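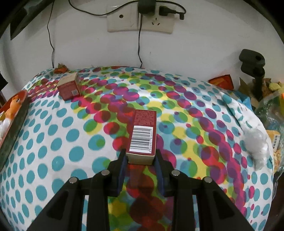

Figure 2. Patterned bed sheet: overlapping dots in several colours on a white ground.

4.2 Pattern, wear and the decision to keep a sheet

The inventory described in Section 3 shows what bed linen the 71 households owned. It does not show why a given sheet was still on the bed when newer ones were folded in the cupboard. This section draws on the interviews to look at that question, and in particular at the part played by colour and pattern.

Most participants sorted their sheets into groups without being asked to. The words they used differed, but the same division came up in both towns: good sheets, everyday sheets, and sheets that were kept for something else. The good sheets were often plain white or cream and were used for guests. Everyday sheets were more likely to be patterned (Figure 2 shows one type, with a multicoloured print on white). The last group was mixed and included sheets of every age, some of which had not been on a bed for years. They were used under paint tins, over garden furniture, in the car or on the floor when a child was ill.

Movement between the groups went mainly in one direction. A good sheet became an everyday sheet once it had a mark that would not wash out, and an everyday sheet left the bed when it tore or when the elastic failed. We recorded very few cases of a sheet moving back up. Two participants in Jasamstead had mended a torn hem and then treated the sheet as good again, and both said this was because it had been given to them.

Marks and visibility

The commonest reason given for preferring a pattern was that it hid marks. Participants with young children raised this early in the interview, usually before the interviewer had reached the questions on washing. A father of three in Brollthorpe put it this way:

"You can see everything on the white ones. Tea, felt tip, whatever the dog has brought in. On the flowery ones I honestly couldn't tell you what's a stain and what's a leaf."

This agrees with Kälin's earlier work on table linen, which found that a busy print put off the point at which an owner judged a cloth to be spoilt. Our interviews suggest that the effect for sheets depends on the ground colour. Where the ground was white, participants still spoke of greying and yellowing, and several said that the white between the printed shapes went off before the print faded. Where the ground was dark, they spoke of fading and of bobbles, and hardly at all about stains.

The same participants did not always wash patterned sheets less often. Some kept to a fixed day whatever was on the bed. Others said they left a patterned sheet on for longer, though they tended to add that it depended on the weather. We did not measure washing directly, and these answers should be read as what people were willing to tell us.

Sets and odd pieces

Pattern also affected how long a sheet was kept through its link with other pieces. Plain sheets could be put with any pillowcase. Patterned sheets were mostly bought as part of a set, and when one piece of the set was lost or worn through, the rest lost some of its standing. In Brollthorpe a retired bus driver had given away a double sheet in good order after its pillowcases split along the seam. She described the sheet as "no use on its own", although by her own account it had never torn or stained.

Other households dealt with odd pieces by giving up on matching altogether. This was more usual in children's rooms and in shared houses. In one shared house the linen belonged to no particular tenant. It had been left by people who had moved out, and the present tenants knew the pieces by their prints ("the spots", "the boats") and not by who had bought them. Names of this kind came up in family homes too. A named sheet seemed to be harder to part with, and children in particular objected when one was taken out of use.

Sentiment and storage

Kaplan and Dağdelen argue that people keep worn household cloth mainly from thrift. Thrift was certainly present in our interviews, but it does not account for the sheets that were kept and never used. In these cases participants spoke about a previous house, a parent or a marriage. They were often unsure of the condition of the sheet itself, and in several interviews the participant had to unfold it to answer the interviewer's question. One found moth damage she had not known about. She refolded the sheet and returned it to the same shelf.

Storage space set a limit to this. Households with a separate airing cupboard kept more unused linen than those who stored it under beds or on top of wardrobes. Moving house was the event most often linked with a clear-out, followed by the replacement of a mattress with one of a different depth. Fitted sheets that no longer reached the corners were disposed of quickly and with little regret, whatever their pattern.

Where the sheets went

The Vumik textile collection served both towns during the study period, and most participants knew of it. Fewer had used it for sheets. The usual explanation was that sheets were too worn to be of interest to anyone, even where the participant had just described the fabric as sound. Dewan reports a similar reluctance with towels. Charity shops were used for complete sets only. Animal shelters were mentioned with some warmth, and those who had given sheets to a shelter had often done so more than once. The remainder were cut up for rags or put in the general waste.

Limits of the interview data

Three points should be kept in mind. Participants chose which cupboards to show us, and some clearly tidied beforehand. The person interviewed was normally the one who did the washing, so the views of others in the household are known only at second hand. Finally, the Jasamstead interviews were held in June, when winter bedding had been put away, and flannelette sheets are probably under-reported there as a result. The Brollthorpe interviews were spread more evenly over the year. Section 4.3 compares the two towns with this difference taken into account.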